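Course notes, unit 11: Comparing two hands
Teacher: Ásdís Brynjólfsdóttir

In this unit we compare the Saragih hand with the Flutel gripper. Each group makes 20 grasps with each one and writes every drop in the table.
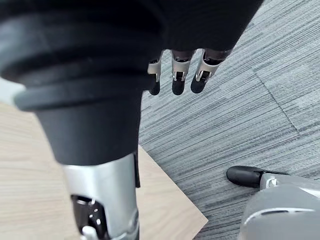
Finger pads wear at different speeds, so check them before the first grasp. Look at the end of each finger – the rounded black pad comes after a short silver segment, and it is the pad that should touch the object. Pads are changed after 300 grasps.

Please send your tables before Sun 12 November.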